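List: Fladitz home computing
Subject: Re: Old towers as home file servers, power use over a year
Date: February 2019
From: Andri Ammann

Hello all,

A few people asked off list for my notes on turning an old desktop tower into a file server, so I am putting them in one place. The short version is that it works well, but the electricity needs thinking about before you buy any disks.

A black tower on its side with the panel off, then the power supply label with the 80 PLUS badge on it:
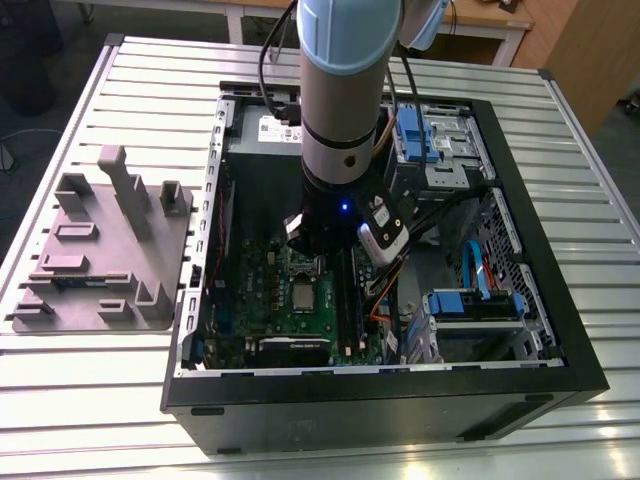
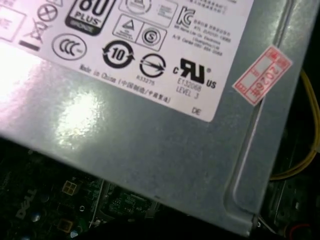

Nnaji wrote in November:

> I still don't see the case for it. A tower left on all day to hold a few
> family photos and some music is a waste of power. My small two-bay box
> sits in a cupboard and I forget it exists. The tower also has fans, and
> fans collect dust and then get loud. If people already own the tower,
> fine, but please measure it at the wall first. The rating on the power
> supply tells you how much is lost in conversion. It does not tell you
> what the whole machine draws when idle.

I agree with the last part and it is the bit most often missed. A Bronze unit is decent, but if the rest of the machine is idling at 60 watts you are still paying for 60 watts and a bit more.

So I did measure mine. I used a plug-in meter and left it for 15 days, with the machine doing its normal work: backups at night, files shared to two laptops, music in the evening. I then scaled that up to a year, which came to 2,036 hours of actual running. That is low for a server. The reason is that I set it to sleep when nothing is using it, and the laptops wake it over the network when they need something.

Getting the sleep part right took longer than everything else. Things to check:

- Wake on LAN has to be turned on in the BIOS and again in the operating system. On my board the BIOS setting is under power management and is off by default.
- Some network cards lose the setting after each boot. I run a small script at start-up to put it back.
- If a media player polls the shares every few minutes, the machine never sleeps. Mine did this until I changed the library scan to once a night.
- Take out any graphics card you don't need. Removing mine brought the idle figure down by more than anything else I tried.

On disks, I use two of the same size as a mirror, and a third on the shelf which I plug in once a month and then take away again. A mirror is not a backup. If you delete a folder by mistake it goes from both disks at once.

For the software I tried Fikik first, but the web page was slow and I could not get it to send mail when a disk reported errors. I went back to plain Debian with Samba. It needs more typing at the start and then very little. The share for the photos holds about 2,000 files and opens without any delay over the wired network. Wireless is slower, as you would expect.

I have not dealt with the noise yet. Nnaji is right about the fans. Cleaning them helped for a while. I may swap the rear one for something larger if it will fit.

If anyone has got Wake on LAN working through a powerline adapter, please post the make and any settings you had to change. Mine will pass normal traffic but the wake packet does not arrive.

Regards,
Andri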